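Housekeeping Automation Working Group
Minutes of meeting held 3 May 2022

Chair: Torquil Halliday
Present: Halliday (chair, minutes), Plania, Masilela (by phone, intermittently), Facilities
Apologies: Jodavov, who were sent the wrong link and then the right one

1. Minutes of the last meeting
Accepted, with the word "imminent" struck from item 4.

2. Can it put the laundry away yet
Plania reported on the simulated trials. The task remains the same as in summer: find the dresser, open the right drawer, put in one folded T-shirt, close the drawer. Of 2668 runs, 841 finished with the shirt in a drawer. In 193 of those it was the drawer asked for. The chair asked which figure had gone into the newsletter. It was the first one.

Plania said the drive across the room is now dependable and the trouble begins at the furniture. The planner has a habit of treating the seam between two drawers as a handle. Facilities said they had a teenager with the same approach.

Discussion followed on whether a shirt left on top of the dresser should score as a partial success. Masilela felt that in most homes it would be. Left at zero for now.

Action: Plania to report both figures together from here on, in the same size of type.

3. Vacuuming
Gitirus, the floor unit, continues to vacuum. There was general agreement that this is a solved problem, apart from cords, socks, the fringe on the hall rug and the step down to the laundry, which it has now found 3 times. Facilities asked if it could be taught to empty itself. The supplier's answer is that a dock does this. Somebody then has to empty the dock.

Action: Facilities to price a dock, and a small ramp.

4. Dishes
Deferred again. Masilela's line dropped out during the part about wine glasses and the item lost momentum.

5. The test room
Plania put up a view from the current bedroom build. Members had asked in July for something closer to a lived-in room.

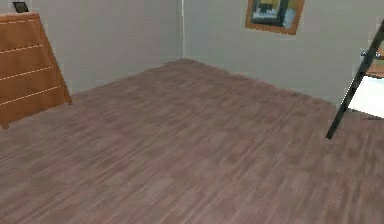

Fig. 1. Bedroom build, simulated: dresser at left, framed picture on the back wall, open floor between the furniture.

The chair said it was a very nice floor and he would like to see his own look like that. His point was that a machine crossing it has been asked very little. Facilities wanted laundry on it, a shoe or two and a charging cable, placed by someone with children. Plania agreed in principle but noted that every item added brings the success rate down. The chair said he had understood that to be the purpose of the exercise.

Masilela, back on the line, asked whether the black chair or stool leg was giving trouble. Plania said thin dark legs had been a nuisance on the real unit and the simulator is kinder about them. It was left there.

Action: Plania to produce a messy version of the room. Facilities to supply a list of mess.

6. Budget
No change. The quote for the second arm has gone up and the working group's opinion of the first arm has not. Jodavov's invoice is approved subject to someone finding it.

7. Other business
Halliday asked that the phrase "hands-free home" be kept off the poster until the drawer matter is further along. Facilities asked who would be folding the shirts for the next round of real trials. Facilities will be folding the shirts.

Next meeting: to be set once Jodavov confirm they have the link.

Last updated 3 May, T.H.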